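4. Planning the Purchase in Simulation

4.1 Why we budgeted before we bought

Most labs we know buy the robot first and find out what it can reach afterward. We wanted to try the opposite order, and we came away delighted with how much it taught us. Before any order went out, every item on our wish list had to earn its place in a simulated home, doing the kind of household work the Lernamen project was set up to study: opening cabinets, moving small objects, passing through doorways.

The starting list was written by Inês Tavares and Khải Đặng in March, and it was (as first lists tend to be) a list of everything. Two arms, spare grippers, a second workstation, a mobile base, a full set of test furniture and a service contract. We gave each item a planning cost in internal credits, so that the comparison would survive changes in supplier quotes. The cap for the first phase was 3,000 credits. The first list went well over it, and the arms and base were the obvious places to look for savings.

4.2 What the simulator was asked

We framed every purchase as a question the simulator could answer. Do we need two arms, or would one arm on a better base do the same work? Is one gripper type enough for the handles in our task set? How much test furniture has to be real? Each question was tied to a group of tasks, and each group was run with and without the item under review. The complete plan came to 1,543 runs, spread over the handle, shelf and doorway groups.

Cabinets with handles turned out to be the most useful group by far. A handle asks a lot of a robot in a small space: the gripper has to line up with it, the fingers have to fit behind it, and the other arm has to stay clear while the body moves. Small differences in arm length and wrist range show up quickly here, which makes these tasks a wonderful test of whether a more expensive arm is worth the extra credits. Figure 3 shows a cabinet-like box with a vertical handle and both arms of the simulated robot, as seen from above the torso. 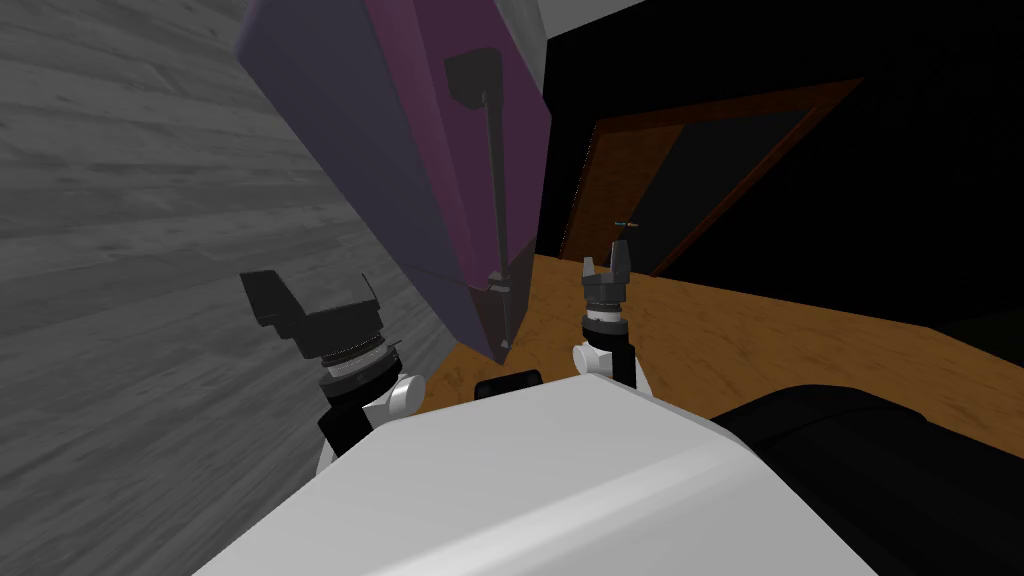 Figure 3. Handle task in the simulated home, with the robot's two grippers in the foreground.

The question of one arm or two was the one we argued over most. Tươi Phí made the case for a single arm, and it was a strong one: the saved credits would have paid for the second workstation and most of the service contract. In the shelf group her plan held up very well. In the handle group it did not. With one arm, the base had to be moved again and again to bring the gripper to a workable angle, and every move used time and brought the body closer to the furniture. We kept both arms in the plan and moved the second workstation to the next phase.

Grippers went the other way. We had expected to need a special gripper for thin handles, quoted by Plumberg as an add-on, and had set aside 285 credits for it. The standard parallel gripper coped with every handle shape in the task set once the approach angle was tuned. Dropping the add-on freed enough to cover shipping and a spare set of fingers, and we were very pleased to have learned this before signing anything!

4.3 Furniture and floor space

Test furniture is easy to forget in a budget and surprisingly hard to store. Our room at Nurnorholm has one usable wall, and the original list would have filled it twice over. Mỹ Tô sorted the simulated furniture by how much each piece changed the results when it was taken out of the task set. Colors and surface finishes are varied freely in simulation and cost nothing there, so we saw no reason to buy the same cabinet in several finishes. Handle shape, door swing and mounting height mattered far more. The final order has one adjustable cabinet with exchangeable handles, a low shelf and a freestanding door frame.

The door frame deserves a note of its own. It was nearly cut twice, being bulky and dull, and both times the doorway runs brought it back. Width with the arms folded is listed on every data sheet, but width with the arms partly raised is what decides whether the robot can carry something into the next room. We now ask suppliers for that number in writing.

4.4 The revised budget

The revised plan puts 2,000 credits into the arms, base and standard grippers. The rest of the cap covers furniture, shipping, spare fingers, the service contract and a reserve for repairs. Quyên Quách checked the plan against the lab's yearly running costs and asked for one change, a larger repair reserve, paid for by choosing the shorter service term.

Some costs remain guesses. The simulator tells us little about wear, and nothing at all about how long a replacement wrist takes to arrive. Contact with handles is also simplified, so the gripper result should be read as good grounds for waiting on the add-on until real trials have been run. Plumberg has agreed to hold its quote open through the first phase. The handle runs will be repeated on the physical cabinet with the same approach angles, and the add-on will be reviewed again at that point.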